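Illegal grows up Kamata Creek, who's getting paid?

creekside_yurani
So the deputies came through again in July and pulled 200 plants from behind the old Stekier place. Same spot as last year! And the only person charged was a kid hired to carry hose. I've lived in Clistholm 18 years and I've yet to see one landowner answer for any of it. 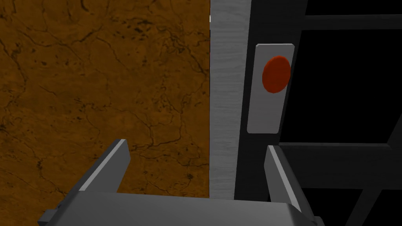

Brown marble look with dark veins

Whoever is buying the stuff doesn't live up here, I can tell you that. The folks doing the watering get 50 bucks a day and a tent.
Yurani Urrego

gultus_road
I hear you, but "landowner should answer for it" is a stretch. My back parcel touches the state forest and I walk it maybe twice a year. Somebody could be growing pineapples back there and I wouldn't know. You want me in court for that? 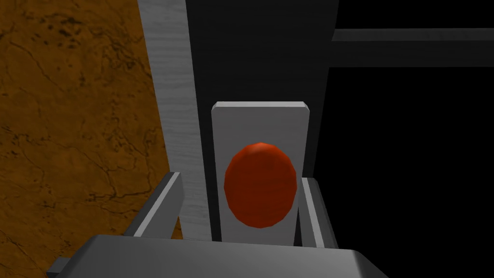 Red button, gray plate

creekside_yurani
No, but you'd notice if your creek quit running in August, wouldn't you? Ours did. We hauled water for the goats for weeks.

hayloft77
Got to side with gultus on this one. My cousin got a 300 dollar fine over trash dumped on his place by total strangers, and he was the one who called it in! After that, who's going to pick up the phone?

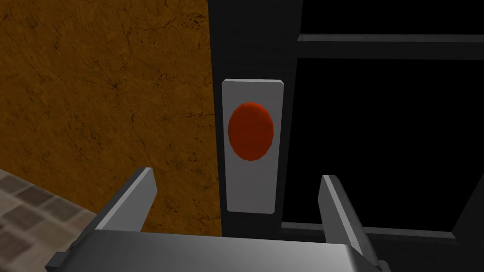 Re: who's getting paid

mossback
I worked a legal farm over the ridge for two seasons. The permits nearly sank us, and meanwhile the guys up the creek paid no fees and sold for half our price. Raids don't touch that — they just grow it again a mile over. 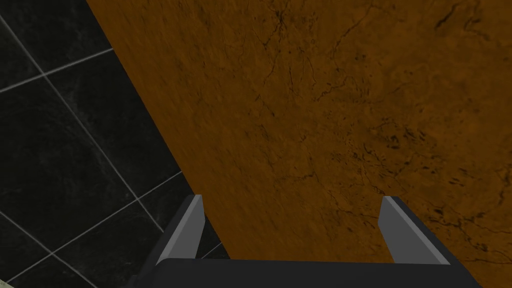
What I'd like is somebody checking the water trucks. You can't hide one of those on Gultus Road, it's one lane.

gultus_road
OK, water trucks I can get behind. I've had two go past my gate after midnight this month. Didn't get a plate.

creekside_yurani
Get the plate next time!! And message me, I'm keeping a list.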